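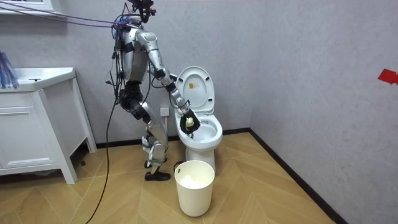
If I weigh 748 fish from 14 tanks, is my sample size for comparing two diets 748?

The sample size for the diet comparison is 14. Diet was assigned to tanks, so the tank is the experimental unit, and the fish inside it are subsamples that make each tank mean more precise.

That is the short form from the pinned notes. My case follows, because I have read the notes and still have a disagreement with my own output.

barra_residual
Opening post, Mon 3 May

Two diets, a standard pellet and the Flanard low-meal pellet. 14 tanks at the Phuthong site, 7 per diet, allocated by random draw. All fish weighed at the end of the trial, 748 in total, 374 on each diet. Tank counts are close to equal but not identical.

Fish-level analysis in Pludov, ordinary two-sample t:

difference in mean weight 2.1 g (Flanard higher)
pooled SD 11 g
standard error 0.80 g
t = 2.61, p = 0.009

Then the mixed model in the Vesska add-on, diet fixed, tank random:

difference 2.1 g
standard error 1.74 g
t = 1.21 on 12 df, p = 0.25
intraclass correlation 0.07

An ICC of 0.07 means 93 per cent of the variance is between fish within tanks. I don't see how a component that small can more than double the standard error. My supervisor's view is that tank is negligible and the first analysis stands. Have I specified the second one incorrectly?

kappa_minus_one

The specification looks right and the two outputs agree with each other. Work out the design effect:

1 + (m − 1) × ICC

Mean fish per tank is 748/14, or 53.4. That gives 1 + 52.4 × 0.07 = 4.67. The square root is 2.16. Multiply your naive standard error of 0.80 by 2.16 and you get 1.74 to rounding.

The ICC is small but it is multiplied by the number of fish per tank less one. With five fish per tank you could have ignored it and been only slightly wrong. With 53 you can't.

barra_residual

Okay, the arithmetic I follow. So the effective sample size is 748/4.67 = 160? And with 160 wouldn't I use 158 degrees of freedom?

kappa_minus_one

160 is correct as a statement about the variance. The degrees of freedom are a separate matter. They reflect how well you have estimated the between-tank variance, and you estimated that from 14 tanks less two group means, so 12. The critical value at the 5 per cent level is 2.18.

Interval: 2.1 ± 2.18 × 1.74, or −1.7 g to 5.9 g.

tidy_matrix

Slight dissent. Before carrying tank through the whole analysis I would test it. Fit the model with and without the random term, do a likelihood ratio test, and if the tank component isn't significant, drop it and pool. This is standard in older agricultural texts, usually with a relaxed level of 0.25 for the preliminary test. You get the degrees of freedom back.

oblique_rotation

I'd advise against that here. The preliminary test has low power with few tanks, so you will often drop a component that is present, and the final p-value is then too small by an amount you can't recover from the output. The tank term is in the model on account of how the diets were allocated. Its p-value doesn't change the allocation.

Also, the boundary problem. The null is variance = 0, at the edge of the parameter space, so the usual chi-squared reference on one df is conservative. Check whether Vesska halves the p-value or leaves that to you. I have seen both in other packages.

tidy_matrix

The boundary correction is a fair point and I should have mentioned it. On pooling I don't fully agree. If the fish-level variance dominates and you have 53 per tank, the test is not that weak. The relaxed level exists to deal with the objection you raise. Pooling rules were used for decades by people who knew what they were doing.

oblique_rotation

They were used when the alternative was an error term on one or two df and no test worth running. With 12 df there's little to be gained. The critical value goes from 2.18 to 1.96. The whole benefit of pooling in this data set would come from the smaller standard error, and that is the part that isn't justified.

tidy_matrix

For this data set, conceded. I still wouldn't call it wrong in general.

nested_wren

A plainer check for barra_residual to take to the supervisor: average the fish in each tank, which leaves 14 numbers, and run a two-sample t on those. If tank counts were exactly equal it would reproduce the mixed model (provided the variance estimate hasn't hit zero). With counts nearly equal it will be very close. There is no modelling to argue over and it fits in one column of a spreadsheet.

barra_residual

Done. Difference 2.1, SE 1.74, 12 df. Same to two decimals.

Next question. There is room for a second run in August and I can have either twice as many fish per tank or 4 more tanks at the present stocking. The first is a lot cheaper. Which one?

kappa_minus_one

Total variance 121, so between tanks 8.47 and within tanks 112.5. Variance of a tank mean is 8.47 + 112.5/53.4 = 10.58.

Present design: sqrt(10.58 × 2/7) = 1.74
Double the fish: sqrt((8.47 + 1.05) × 2/7) = 1.65
4 more tanks, 9 per diet: sqrt(10.58 × 2/9) = 1.53

The extra tanks also move you from 12 to 16 df. Doubling the fish buys very little, and no number of fish will take you below sqrt(8.47 × 2/7) = 1.56, so even an unlimited supply loses to four tanks.

Doubling also changes the stocking density, and that would make it a different experiment.

oblique_rotation

Agree with all of that, with the caveat that 8.47 is itself poorly estimated. Put an interval on it before you cost the tanks. Neither option is likely to give you a tight answer on a 2 g difference. If you have starting weights, use the tank mean starting weight as a covariate. It costs one df and may well remove more variance than the new tanks would.

barra_residual

I have starting weights by tank, not by individual fish. Is that enough?

oblique_rotation

Tank means are enough. The between-tank variance is the one you want to reduce. Decide on the covariate before looking at the August weights and write it in the protocol.

nested_wren

And if you want to combine the two runs, run becomes a block. Put it in as a fixed effect, two levels is too few to estimate a variance from. If the same physical tanks are reused, re-randomize the diets and keep tank identity in the data file.

barra_residual

Understood. I'll report the mixed model with the interval and put the tank-mean version in the supplement. The supervisor has accepted the spreadsheet.

Comments

frogmouth_df
The line about an unlimited number of fish is the one I needed. We have the same layout with pens and paddocks and have been weighing more animals every year.

lagged_twice
For the opening answer, "sample size is 14" will confuse people who then see 160 further down. Perhaps say number of experimental units.

kappa_minus_one
Reasonable. 14 units, 748 measurements, and 160 only as a figure for comparing variances. I wouldn't report the 160 in a paper.

quokka_plots
What happens if tank counts are badly unequal, say a few tanks with heavy losses? Do the simple tank means still hold up?

nested_wren
Unweighted means are still unbiased for the average tank, but the t-test is no longer exact. Use the mixed model with a Kenward-Roger or Satterthwaite adjustment. And look at the losses first — if they differ by diet, survivor weight is a doubtful outcome whatever model you fit.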